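Visit to the Ilton Centre: Report to Members

Members of the Nistier Household Goods Association visited the Ilton Centre in June. The party numbered 24 and was received by Chidubem Nnaji, who coordinates visits at the centre. The purpose was to learn how everyday articles are chosen and handled during bench work, and to consider whether a similar program would suit our own members.

The morning began with an introduction in the Igwe Room. Mr. Nnaji explained that the centre favours goods found in any home. Footwear receives particular attention. A lace-up shoe has a firm sole, a softer upper and a tongue that shifts under the laces, and each of these behaves differently when handled. Several members with experience in footwear retail asked how sizes and colours are selected, and were told that plain, light-coloured pairs are preferred for bench work. 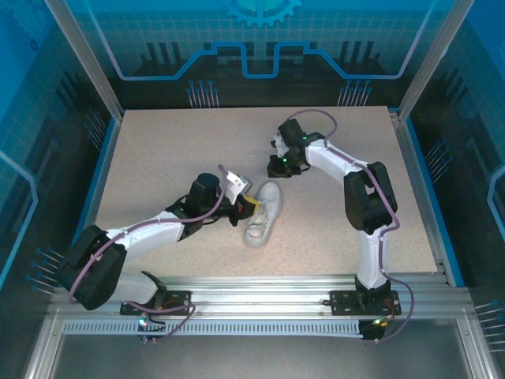 Lace-up shoe on the speckled work surface, Ilton Centre.

Discussion then turned to the condition of donated goods. The centre accepts worn shoes provided they are clean and complete with laces. Our members noted that this is less strict than the Stallon guidelines, which ask for unworn stock.

After morning tea the party moved on to tableware. Small cups were the main subject of this session. Light cups tip easily and thin walls give under pressure, and members from the catering trade spoke at some length about stacking and breakage. The centre keeps cups in several materials and stores them upright on open shelving, labelled by supplier.

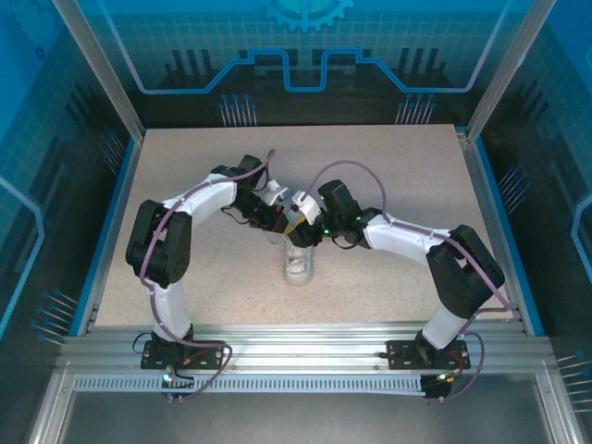 Small translucent white cup, standing upright at the centre of the table.

The visit closed with questions, 19 of which were submitted in writing beforehand. Replies will be circulated with the next newsletter. Members wishing to donate footwear or cups should write to the Association's office, marking the envelope "Ilton". The Association thanks Mr. Nnaji and his colleagues for their hospitality.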